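Mistcombe Home Help – Kitchen – Storage and Organization

Sorting mixed utensils into bins when the drawer is too shallow

Asked in Storage and Organization. 4 followers. 1733 views. 3 answers.

Question

I moved into an apartment with one usable kitchen drawer. The inside clear height is 66 mm with the drawer closed, limited by the cabinet rail above it. The inside width is 285 mm. Everything that used to live in two deep drawers now has to go either in that drawer or in open containers on the counter or shelf.

The tools are mostly silicone: several spatulas, a small rolling pin, a slotted spoon. There is also one spatula with a wooden handle and metal head, and a box grater. I have a few plastic containers I would like to reuse instead of buying an organizer.

What I have tried so far:

Everything upright in one container. It tipped toward whichever side had the longer handles, and the silicone heads stuck to each other so that pulling one out lifted two.

Everything flat in the drawer. The slotted spoon caught on the rail, and I had to work it free with a table knife through the gap.

The grater on the shelf with small tools stored inside it. This scratched a silicone head.

I am looking for a method to decide which tool goes where, not a product recommendation. The shelf is 660 mm long and is above the counter to the left of the stove. I can move things off the stove side but would like to keep the shelf no more than half full.

Secondary question: does it matter whether silicone heads are stored up or down? I have seen both recommended.

Answer 1 (accepted)

Your limit is the drawer height, so start with that. Put every tool on a table, in one layer if it will fit, and do not sort by type yet. Sorting by type is how the slotted spoon ended up in the drawer: it was filed with the flat spatulas on account of being the same length, and length was never the problem. 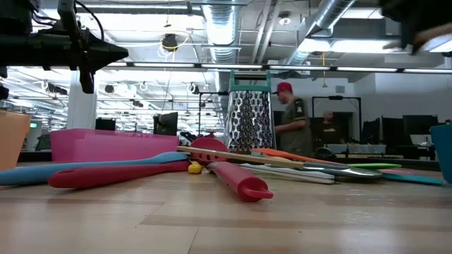 Mistcombe, October

My own set is close to yours, and I went through it on a wooden table. The grater stands in with the spatulas, the rolling pin and the slotted spoon, and the containers are out at the same time. Keep the containers on the table while you sort. If they are in another room you will assign more tools to them than they can hold.

Procedure:

1. Make a gauge. Cut a strip of stiff cardboard 5 mm shorter than the drawer's clear height. For your drawer that is 61 mm. Stand it on the table next to each tool while the tool lies flat in its natural resting position. Anything taller than the strip is out of the drawer, with no exceptions for things that can be turned sideways. They will not stay sideways.

2. Of what passes, measure length against the drawer's inside depth, front to back. You did not give this figure. Tools that only fit on the diagonal count as failures, as one diagonal tool uses the space of three straight ones.

3. What passed both goes in the drawer with the handles toward you, alternating only if the heads are wide enough to collide. Flat spatulas can be stacked two deep. Do not go to three.

4. What failed goes upright in a container. Before filling it, check the balance: stand the longest tool in the empty container, leaning on the rim. If the container lifts at the far side, it needs weight in the bottom or a shorter tool. A layer of clean pebbles or a flat jar of dry rice is sufficient.

5. The grater gets its own position on the shelf, upright, with nothing inside it. The holes are sharp on one side or the other depending on the face, and silicone loses every time.

On your tipping problem, a rectangular bin is more stable for this purpose than a round one of the same volume if the long side runs in the direction the handles lean. It also lets you keep the tools in a row so the heads do not all meet in the center. My pink bin does this job now. The orange container was too narrow for the rolling pin plus anything else, so it has the small items.

Silicone head up or down: up. The clinging you describe is surface contact between soft heads pressed together at the bottom of a container, made worse by any film of oil left after washing. With the heads up they fan apart. Wash with hot water and a little more detergent than usual, rinse fully, and let them dry before they go in.

For the shelf, 660 mm at half full gives you 330 mm to work with. Measure the containers across the base and again across the rim, and use the larger number. Many plastic ones flare toward the top, and two that fit by base width will foul each other at the rim.

Comment on Answer 1

The cardboard strip is a good idea. I used a piece of a Javeck shoe box and marked the limit on it with a pen so that I could also check the drawer at the back, where the rail turned out to be lower than at the front. Check both ends.

Comment on Answer 1

Rice attracts pantry moths if the jar is not sealed. Pebbles are better.

Reply from the author of Answer 1

Agreed on sealing the jar. Mine has a screw lid.

Answer 2

Just hang them. Most of these things have a hole or a loop in the handle. Get a rail and some hooks and you don't need the drawer at all. I have a Draver rail over my counter and everything is on it.

Comment on Answer 2

The asker is in an apartment and may not be able to drill. The question also says no product recommendations.

Comment on Answer 2

There are stick-on ones.

Comment on Answer 2

Stick-on hooks are acceptable for a single silicone tool on glazed tile. I would not put a metal-headed spatula on one next to a stove. The adhesive softens with heat and the tool comes down on the burner.

Answer 3

The accepted answer covers the sorting. I will add two points on frequency of use, which it leaves out.

First, divide by use after dividing by height, in that order. A tool that passes the height gauge can still go upright if you reach for it daily. A tool that fails the gauge has no choice. If you divide by use first, you fill the containers with favorites and are left with a group of tall, seldom-used tools and no room for them.

To find out what you use, put everything in one box for two weeks and move each tool to its permanent position only after it has been used and washed. What is still in the box at the end can go on a high shelf. I did this in December, which was a mistake – I baked more than usual, and the rolling pin qualified as a daily tool. It has been used twice since then.

Second, keep duplicates apart. Two or three silicone spatulas of similar size take up most of one container and do the same work. Keep one in the container and put the rest in the drawer, stacked flat. They are the best drawer items you have, being thin and quiet.

On the metal head: store it upright with the head up as well, but at the back or wall side of the container. It is heavier at the top than the silicone ones and will pull the container forward if it leans toward you. If the container is light, this one tool may be what tips it. Test with that tool first instead of the longest one.

I disagree slightly with the 5 mm clearance. My cabinets are old Pimentel units with a drawer bottom that sags in the middle when loaded and rises again when it is half empty. I use 8 mm. Push up on the drawer bottom from below with your hand and see how far it moves, then add that to the 5.

Comment on Answer 3 from the asker

Drawer bottom moves 2 mm, so I used 59 for the strip. The slotted spoon and the rolling pin both failed, the spoon by a wide margin. The wooden-handled spatula passed for height but is too long front to back. The inside depth is 410 mm, which I should have put in the question. Two containers and the grater come to 318 mm on the shelf. Marking Answer 1 as accepted, but the test with the metal head was the one that explained the tipping.

Related questions

Drawer catches on whisk, cannot open more than an inch
Removing oil film from silicone tools
Drawer liner keeps bunching up at the back
Safe shelf distance from a gas burner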